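Home Ask Topics Unanswered Log in

Rules for door tasks in sim — what do you write down?

Posted 8/4/21 by Maj-Britt Kvam

Two-arm robot, simulated house, doors plus some tabletop stuff. We have 87 runs and no agreed rules for what counts as a contact. Need something before September.
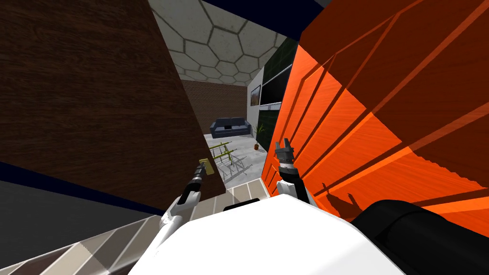 Both arms up at the doorway, head view

Do you log wrist views seperately or just go by the head one?

Jawad Bangash

Separately, always. Head view and wrist view dont show the same things, so one contact label per camera, then compare.
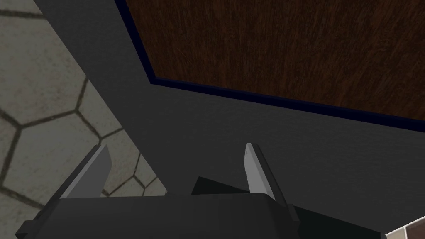 And write "fingers open, nothing held" as its own state. Don't leave the field blank. We had 133 blanks on the Flamov set, had to redo the lot.

Till Ackermann

Agree with Jawad mostly. For handles our rule is fingers against the handle = contact, not grasp.

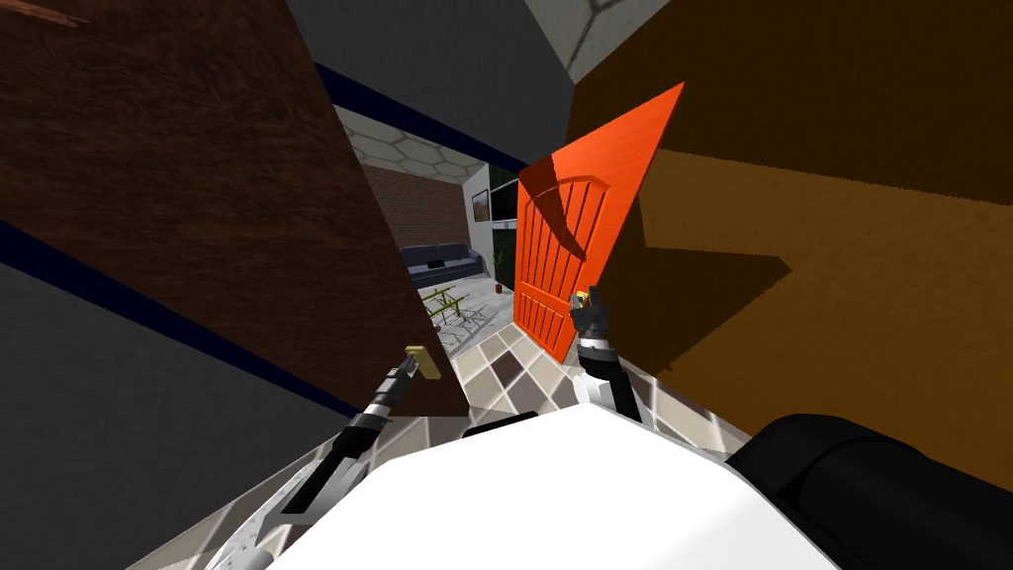
Grasp only gets marked after the handle turns. Other arm gets its own line, even if it's idle — up to 2 reviewers per run.

Ojārs Sepp

just use the table rules for everything, same thing 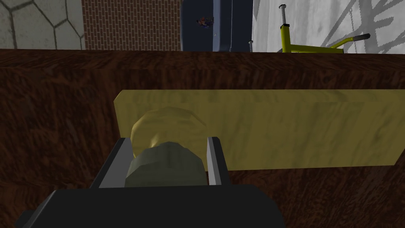
Last edited by Ojārs Sepp, 3 years ago

lump between the fingers = "near" untill it lifts. works for doors too imo

Contact © Rarneso Help Back to top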